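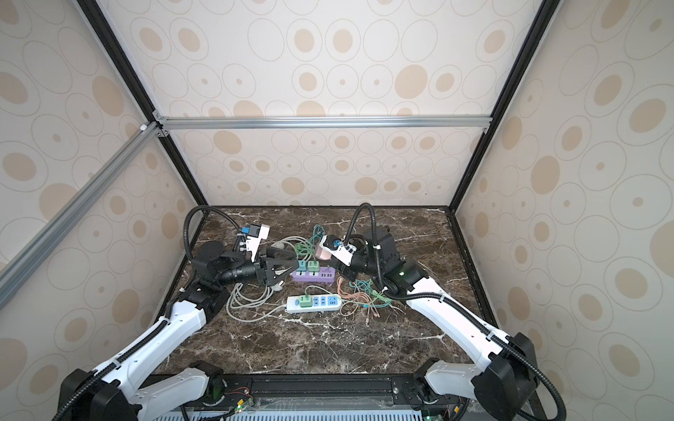 Power strips and leads in a tangle on the marble top, with the pink plug adapter. Grekcombe, November.

EXTENSION LEADS AND ADAPTERS: VISUAL CHECK WITH COMMENTS
Site: Grekcombe
Checked by: Gergely Simon
Copy to: Harkamlow office

Right, same sheet as last time but I've scribbled a lot more in the comments, sorry! The boxes are too small for me so I've typed it all up. This is a look-and-feel check with everything unplugged at the wall. It isn't the proper test with the meter, that one is booked separately with Mészáros and they'll put their own stickers on.

1. Everything unplugged before handling
OK. I pulled the lot out first and then went round again, and I'm glad I did as I'd left one in behind the bookcase. Please don't start untangling a strip that's still plugged in, even if all its switches are off.

2. Leads untangled and laid out full length
Done, but it took ages. The leads for the marble table are the worst, they get shoved together in the middle and by the end of a month it's a bird's nest. You can't check a flex when it's in a knot, you just see the outside of the knot. So each one gets teased out by hand (no yanking!) and run straight along the table before I look at it. If it won't come free, find the plug end and work back from that.

3. Flex: cuts, kinks, flattened bits, tape
One fail. It's the long lead from the landing, which has a flat place where the door has been closing on it. I ran my fingers along and you can feel it straight away. Cut the plug off and put it in the scrap bin, and I've written it off in the book. Somebody had put tape round another one but there was only sticky muck underneath, the flex itself was fine, so I've cleaned it and passed it. No tape in future please, if it needs tape it needs replacing.

4. Plugs: casing, pins, cord grip
OK apart from a loose cord grip on the kettle corner lead. Tightened it, gave it a firm tug, passed. Pins all straight. I opened the rewireable ones and left the moulded ones alone.

5. Fuses
Two wrong. Both had a 13 in where the label on the appliance asks for a 3, so I've swapped them. Spare fuses are in the tin with the blue lid in the hall cupboard and we're down to the last few 3s, could Harkamlow send another packet?

6. Strips: sockets, switches, scorch marks, rattles
Do look inside each socket hole with the torch, it's worth the faff. Brown edges or a fishy smell means it goes, don't even ask me. Give each strip a gentle shake as well. I had a rattle in one from the upstairs box and I haven't opened it, I've put it aside with a red label for Mészáros to decide. It's not to be used until then, even "just for the radio".

7. Adapters
I know we all like the pink one as you can spot it from across the room, but it's an adapter and it belongs straight in a wall socket with one thing in it. It does not go into a strip, and a strip does not go into it. I'd like all the adapters kept together in the drawer when they aren't needed, so they stop turning up in with the leads. The old Cekdale one with the wobbly pin has gone in the bin.

8. Strips plugged into strips
Fail, again! Behind the desk there was one strip feeding a second one, with the fan heater on the end of it. I've taken the heater off and moved it to the wall socket by the window. If you run short of sockets, tell me, and I'll get one longer lead or ask about having another double put in. Nearly 300 pounds was the last quote for the sockets on that wall, so I do understand why people daisy-chain, but no.

9. Load
I added up what's on the desk strip and it's fine now the heater has gone. Heaters, kettles and the iron go straight into the wall, always.

10. Position
Strips on the marble top are all right as long as there are no mugs or plants up there with them. I'd sooner have them lying flat with the leads going off the back than hanging over the side by their own flex. Nothing under the rug, please. I had the rug up and there was nothing there, so thank you.

11. Labels and list
The list has 22 entries and I've gone through every line. Landing lead struck off, old adapter struck off. Two of the labels have gone unreadable where the pen has rubbed away, I've redone them in the proper marker. Label goes near the plug, and not over any of the printing on the strip.

12. Storage
Coil loosely, big loops, one hook and loop tie each. Don't wrap them round your elbow, it twists them and then they never lie flat again. Short ones in the top tray, long ones on the hooks. There's a bag of new ties on the shelf now, help yourselves.

STILL TO DO
Red label strip, waiting for Mészáros.
Packet of 3 amp fuses, Harkamlow.
Replacement for the landing lead. Could it be a bit shorter, so it can go round the door frame and stay out of the hinge side?
Second look behind the desk, me, one morning before nine.

G. Simon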